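Stitch night fills the Flemari hall, and I finally had a go

If you wandered past the old Flemari hall one evening in July and wondered why the lights were blazing, I can tell you, because I was in there with a needle and my tongue poking out the side of my mouth. The Reradell skills evening was back for another winter and the theme this year was suturing. Stitches! On fake skin, I should say straight away, before Mum rings me.

There were 40 spots on the sheet and they were gone before I'd even seen the poster, so I got in on the waiting list and felt very smug about it. Most of the people at my end of the hall were students from the Zapata campus, plus a couple of vet nurses, a fair few curious locals and me, with my notebook and a cup of tea I was told (twice) to keep well away from the tables.

The organisers had ordered 227 practice pads for the whole season, which sounded like a ridiculous number until I watched how quickly we got through them. You get a pad, you get a cut in the pad, and off you go. The cuts come in different lengths and the short ones are not the easy ones, whatever the bloke beside me reckoned. A short one leaves you no room to fix your spacing if you start off wonky.

I'd always assumed stitching a wound was a bit like hemming trousers. It's a different animal altogether. When you hem, you run one thread along the whole way and tie off at the end. The stitches we learned are called simple interrupted, and each one stands on its own. Needle in one side, out the other, knot, snip, move along and start again. If one goes, the rest are still holding. The tutor at our table had us say the steps out loud, and there's something very funny about a hall full of grown adults muttering "over, through, down" like a choir that's lost its music.

The knots were what did me in. My first looked fine until I tugged it, at which point it slid open as if I'd never been there. You have to lay each throw flat and swap direction for the next one, otherwise you've made a granny knot, and we all know about those from camping. My second was so tight it puckered the pad up into a little pink volcano. "You're bringing the edges together, love, you're not strangling them," I was told, and I've written that on the inside cover of my notebook.

By the third pad I'd found a bit of a rhythm. The trick for me was the entry angle. I kept poking the needle in on a slant, which makes the bite shallow, and then the edges roll under. Straight down, let the curve of the needle do the work, roll your wrist. I'm told it takes 200 decent knots before your hands stop asking your brain for permission. I made it to 18 on the night and kept a tally in the margin. I'm counting the volcano.

Things got a lot quieter after the break, once everybody had stopped comparing and started concentrating. I had a good wander between the tables at that point, partly to be nosy and partly to give my thumb a rest (the handles leave a groove!). 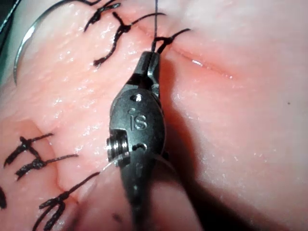

What I hadn't understood before the evening is how much of the job is spent looking after the loose end. You grab the thread near the tip, draw it up, and you've still got to know where the tail has gone, or you'll stitch straight over it on the next one. I did exactly that on my second pad and had to cut the lot out. The more experienced people barely seemed to think about it. They laid the tail off to one side every time and it stayed put, and mine sprang about like a cat toy.

Colour matters too, and I wouldn't have guessed it. Dark thread on a pink pad shows up every mistake you've made. Brutal, but handy, and by the end I was glad of it. I could see where my spacing had wandered and where a knot was sitting right on top of the join when it should have been off to the side. You want them all parked on the same side, apparently, neat as cars outside the bowlo. Mine looked more like the footy carpark at full time.

Supper was a big pot of pumpkin soup and bread from Okier, down the road, and the talk over it was mostly thread. I have never in my life heard so many opinions about thread. There's the braided sort, which holds a knot nicely, and the single-strand sort, which is slippery and has a memory, so it wants to curl back to the shape it had in the packet. We were on the braided. I had a crack at a length of the other stuff at the end and I'd rather wrap Christmas presents with fishing line.

A quick word for anyone thinking of coming along: no, you won't be let loose on a real person afterwards, and the tutors were very clear about that. A couple of us had joked about doing our own stitches next time we had a run-in with the bread knife and got a proper stern look. You go to the doctor like everybody else. The students use the night to get extra practice in, and the rest of us come away with steadier hands and a good deal more respect for whoever sewed up our knees when we were kids. I had a look at mine when I got home, by the way. Lovely even spacing. I'd never noticed.

The Reradell crew will be back in the hall next month, same start time of half past six, and the plan is to move on to curved cuts and corners. Corners sound horrible and I've already put my name down. Pads, thread and tools are all supplied, so you only need to bring your reading glasses if you wear them, and a gold coin for the soup. Wear sleeves you can push up. Long hair tied back, please, and if you've got your own needle holders from uni you're welcome to bring those too.

The sign-up sheet is on the board inside the front door at Flemari, and there's a second copy on the counter at Okier beside the sourdough. If it's full, do put yourself on the waiting list, it worked for me. I'll be the one down the back with the tea a safe distance away, still trying to get that tail to lie flat.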